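Brarkside学生机器人社的双臂整理项目进入第二阶段

2021年3月1日

Brarkside学院的学生机器人社上个月开始了Kivent项目的第二阶段。这个项目从一月立项,目标很简单:让两只机械臂在同一张桌子上合作,把餐具和小容器放进筐里。参加的学生来自机械、计算机和工业设计三个专业,多数人以前没有操作过真正的机械臂,只在仿真软件里做过练习。

第一阶段的时候,学生只用一只机械臂,拿的东西也比较容易,主要是方形的木块和软的布球。到了第二阶段,项目组决定换成日常生活里的东西,例如碗、盖子和纸筒。这些东西的形状不规则,表面也比较滑,夹的位置如果差一点,结果就会很不一样。社团的周报里写道,一个碗给大家带来的问题,比第一阶段全部的木块加起来还要多。

碗的难处首先是形状。碗口宽,底部窄,外壁是斜的,夹爪从两边合拢的时候,接触的地方很小。学生试过从碗口的边上夹,也试过从靠近底部的地方夹,两种办法各有优点。夹边缘比较稳定,但是放进筐里的时候,手指容易碰到筐壁。夹底部可以把碗放得更正,可是对高度的要求很高,操作的人必须一边看腕部相机的画面,一边慢慢调整。
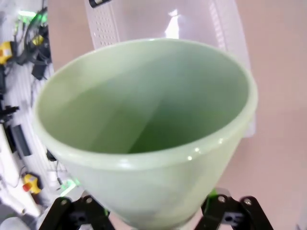

目前社团采用的是遥操作加记录的方法。一位同学操作机械臂完成任务,系统把关节角度、夹爪开合和相机画面同时保存下来,以后用这些数据训练模型,让机械臂自己去做。每一次完整的动作叫做一条记录。到二月底,项目组一共保存了2975条记录,其中一部分是失败的动作。指导老师要求把失败的也留下来,单独放在一个文件夹里,并且要写明失败的原因。

社团把操作分成每组50条,做完一组就换人。这个规定是第二阶段才有的。以前有的同学连续操作很长时间,后面的动作越来越急,数据的质量也跟着下降。现在换人之前,操作的同学还要填写一张短表,写下这一组用了什么物品,物品摆在桌子的哪一边,有没有改过相机的设置。负责整理数据的同学认为这张表很有用,特别是发现某一组画面偏暗的时候,可以很快查到原因。

项目的软件部分使用了Tuncer控制程序,这是社团高年级同学在前一年的课程设计里写的。它原来只支持一只机械臂,为了让两只手臂共享桌面,学生重新写了避让的部分。现在的做法是给桌面划分区域,一只手臂进入共同区域以后,另一只手臂要在外面等待。这个办法比较保守,速度也慢,不过对于刚刚开始学习的新成员来说比较安全。社团打算在下一个阶段允许两只手臂同时进入共同区域,但是要先完成仿真测试。

安全方面的要求也写得很详细。新成员在第一次操作之前,需要完成两次跟随练习,就是站在有经验的同学旁边,看完整的一组动作。操作的时候必须有第二个人在场,这个人不看屏幕,只看手臂,手要放在能马上按到急停按钮的地方。头发长的同学要把头发扎起来,袖口宽的衣服也不可以穿。

往筐里放东西是现在练习最多的任务。筐的高度不大,但是里面已经有别的物品的时候,后放的东西很容易斜着靠在上面。纸筒的情况比较特殊,它很轻,夹得太紧会变形,夹得太松又会转动。有几位同学建议在夹爪上增加力的传感器,项目组讨论以后决定暂时不加,先看看只靠画面和夹爪的开合程度能做到什么水平。
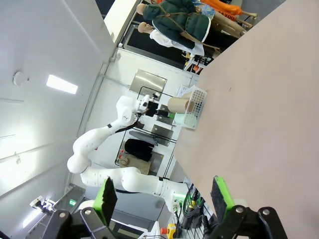 除了技术工作,社团还要准备今年的Famport学生机器人展示赛。比赛的题目是“家里的一张桌子”,每个队伍有3分钟的时间,要在没有人帮助的情况下把桌上的物品整理好。评分看三个方面,一个是放对的物品有多少,一个是有没有物品掉落,还有一个是两只手臂配合得怎么样。Brarkside的队伍以前参加过这个比赛的单臂组,双臂组是第一次报名。

队里的同学对成绩的看法不太一样。有人觉得第一次参加双臂组,能够把全部流程走完就已经很好;也有人希望争取进入决赛,理由是很多学校在双臂方面的经验也不多。指导老师没有给出具体的名次要求,只要求队伍在比赛以前完成一次公开的演示,让其他社团的同学来看,并且把他们提的问题都记下来。

演示的内容现在还在讨论。一种方案是完全自动运行,另一种方案是先由同学遥操作一遍,再让模型做同样的任务,这样观众可以比较两者的差别。工业设计专业的同学更喜欢第二种,他们认为没有学过机器人的人看到两遍动作,会更容易明白训练的意义。计算机专业的同学则担心时间不够用,因为模型的动作现在比人的操作慢不少。

社团也在写一份中文的操作手册,内容包括开机步骤、相机的检查、夹爪的更换和数据的命名规则。手册的前两章已经在社团内部使用,新成员反映命名规则的一章还是有点难懂,编写的同学准备增加更多的例子。手册写完以后,会放在学院图书馆的课程资料区,其他班级的同学也可以借阅。

Kivent项目的第二阶段计划持续到本学期结束。想参加的同学可以在社团活动时间到实验室报名,不要求有编程的基础,但是要保证每周可以来两次。报名表在实验室门口领取,填好以后交给当天的值班同学。

(Brarkside学院学生新闻组)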